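February, late, kettle on for the second time

I have been trying to get back to this diary all week and every evening something else wins. Tonight it was the sourdough. I fed the starter at half past six and then stood there watching it like it was television, and by the time I sat down my tea was cold and I had to start over.

So, the choir. We had the long rehearsal at the hall in Porken, the one with the radiators that knock, and we finally sang the whole of the Fikre piece from beginning to end without stopping. It's only a short thing, but the altos have that awful stretch in the middle where we hold one note while everyone else goes wandering off and has a lovely time, and I have lost my place in it at every single rehearsal so far. This time I didn't! I counted on my fingers inside my coat pocket, which is probably cheating, and came out on the right word at the right moment, and I was so pleased with myself that I missed the next entrance completely.

The concert is going to be in the big church at Warkarano after all. It holds 323 people, which sounds like a terrible lot of people when you think about them all looking at you, and I'm told we have sold 100 tickets already. The bus leaves two hours before and we're to bring our own sandwiches. I still don't own a proper black skirt. The old one has gone shiny in the seat and I don't care to climb the altar steps in front of a crowd in it.

Walked home the long way, by the river, because the rain had stopped. The path was all puddles and the light was that thin yellow you get at the tail end of winter, and I had the alto line going around in my head the whole way, so I suppose I was humming out loud. A man with a spaniel gave me a very kind look.
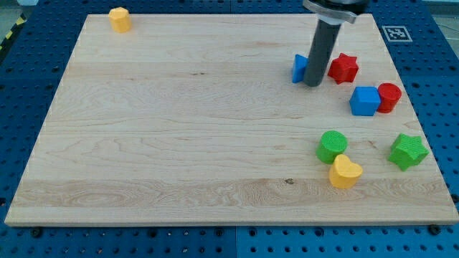
Such pretty grain in this board, and a little dark spot near the front.

I called my sister when I got in and we talked for an hour about nothing much. Her cat has been to the vet again, 30 dollars just to be told he's fat. She wants me to come down for a few days once the concert is over and I think I will – I have the time owed to me and I haven't seen the sea since October. We said we'd do the Stumance jigsaw, the 1,000 piece one with the harbor, that we gave up on last summer when it was all sky. She swears every piece is still in the box. I have my doubts, having met the cat.

The bread is rising under its towel now and I've promised myself I won't poke it before morning. I ought to be in bed. I also ought to write to the library about that overdue book, and find my good scarf, and try the middle page once more with the piano recording turned down low so I don't wake next door.

Skirt tomorrow, if the shop by the station is open.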